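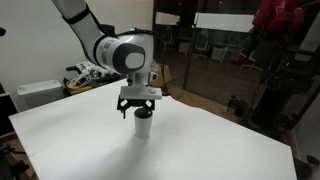 Support > Craft Room and Café > Tables and Surfaces > Closed tickets

Sticky patches and cup rings on the big white table

Status: Closed
Site: Kidville, Fluston branch
Opened: Oct 30, 2020
Priority: Normal

Original report

Hello! We love the new white table and so do the children, but we're having trouble with paper cups on it. When a cup has been standing for a while and you pick it up, it clings to the top for a moment and then lets go with a little jerk. Twice this week that has meant squash down somebody's sleeve. We also get faint grey rings that come back after wiping. The cups are the plain white ones we've always used, and they never did this on the old tables.

Things we've tried so far:
- wiping with a damp cloth (rings fade, then return by the afternoon)
- wiping with the lemon surface spray (looks lovely, sticks worse)
- a different sleeve of cups from the same box (no change)

The table is the Uchida one with the matt top, delivered in July. It's 80 cm deep if that helps anyone.

Reply 1 – support desk

Thanks for such a clear report, this is a great one to get our teeth into! Could you tell us three more things, please? How much spray goes on, whether it gets rinsed off, and whether an empty, dry cup sticks as well. Please don't use a scouring pad on the rings in the meantime. A matt top will go shiny where it's been rubbed and you can't bring it back.

Reply 2 – site

Spray: plenty. Rinsed: no, we buff it with kitchen roll until it looks dry. I've just tried an empty cup straight out of the sleeve and it slides about perfectly well in the morning. After lunch it drags a bit. A cup with cold squash in it is the worst of the lot.

Reply 3 – support desk

Brilliant, that narrows it down nicely. Our first guess is a build-up of spray. The lemon one leaves a thin film, and when a cold cup sweats, the film softens under the base and goes tacky. The grey would then be ordinary dust and pencil caught in the film. Please try this on one half of the table only, so you've got the other half to compare with:

1. Clear the top completely.
2. Wash it with warm water and a small squirt of washing-up liquid, using a soft cloth.
3. Rinse twice with clean water, changing the water in between.
4. Dry with a cotton towel and leave it alone for 60 minutes.
5. Stand a cup of cold squash on each half, wait 28 minutes, and lift both straight up by the rim.

The odd waiting time is just how long your snack break lasts, according to the rota you sent with the delivery form. Change it if the rota has moved!

Reply 4 – site

Well, this was fun. The water from the first wash came out properly grey, which was a bit of a shock on a table we clean every day. Results:

Washed half: cup came up cleanly, small wet ring, wiped off with one pass.
Unwashed half: cup stuck, jerked, ring stayed.

So that's the answer to the sticking, I think. We did the other half before going home and it feels completely different under your hand – a bit chalky, like it did when it arrived. One leftover question. If you look across the top from the door, the middle still seems darker than the ends. Is that the film as well?

Reply 5 – support desk

Hooray! For the darker middle, try looking from the opposite side, and again with the blinds changed. If the patch moves or disappears, it's only the light falling unevenly on the top. If it stays put, wash that area again and let us know.

Reply 6 – site

It moves! With the blinds up it's nearly gone, and from the window side I can't find it at all. Very happy with that.

We've put the lemon spray back in the cupboard for the glass door and written the new routine on the inside of the lid of the wipes box. Plain water after each session, washing-up liquid and a rinse at the end of the day. The Adetti cork mats we'd ordered for the cups can go back, unless another branch would like them. There are 2 packs, unopened.

Reply 7 – support desk

The café would love the mats, thank you, so please send them over with the next paper delivery. I've added the half-and-half test to the care notes for the other branches with the same top. It's such a simple check and it shows the difference straight away.

Closing this one. If the rings come back, reply here and the ticket will reopen.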